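Posted by Parviz Nazari
February, 9 pm

My cousin Mahsa Akbari has been telling me for one year that I must visit the place where she works, and last week I finally took the train and went. The company is called Alumo and it has a small open evening two times a year. You write your name on a list at the door, they give you tea, and then you may stay as long as you like.

I must say first that I am not an engineer. I teach mathematics to adults, and what I know of robots comes mostly from films. So I expected big arms behind glass. There was one arm, and it was switched off for the whole evening, which disappointed a boy who was there with his grandmother. The main part was about how the teaching is done, before any robot moves.

Nerys Mostyn gave the talk. She speaks quickly and I lost some words, but she was kind and repeated when I asked. A person holds the gripper in the hands and does an ordinary job with it, and a camera on the tool records everything. They do the same job again and again, in real homes if they can. She said their collection for boxes and packing has now 2627 recordings, and that 179 of them came from one person, Gholamreza Taheri, who was standing next to the tea and became red in the face.

After the talk we could try it ourselves. I was number nine in the queue. You squeeze, the fingers close, and it looks very simple. My first object was a sponge and I dropped it three times. The difficulty for me was the distance: my hand believes that it finishes at my fingers, but the tool finishes later. The grandmother was much better than me. She said it was like the tongs for charcoal.

Then they showed recordings on a big screen, and I liked this part the most.

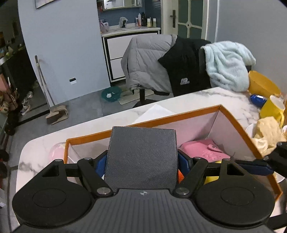 p. 3

The cardboard box with the orange edges is on a marble-patterned counter, and the two blue pads of the gripper are right in front of it. I was looking also at the rest of the home, I admit: the puffer jacket on the office chair, the broom, the yellow mug. I asked Nerys if they tidy before they record. She said no, a robot which only knows tidy rooms will be lost in mine. People laughed, and I thought of my kitchen.

I asked too how long one recording takes, but the answer went into a discussion between her and Gholamreza about batteries, and I did not follow it.

Mahsa walked with me to the station afterwards. The next open evening will be in the autumn, and I have already put my name for it.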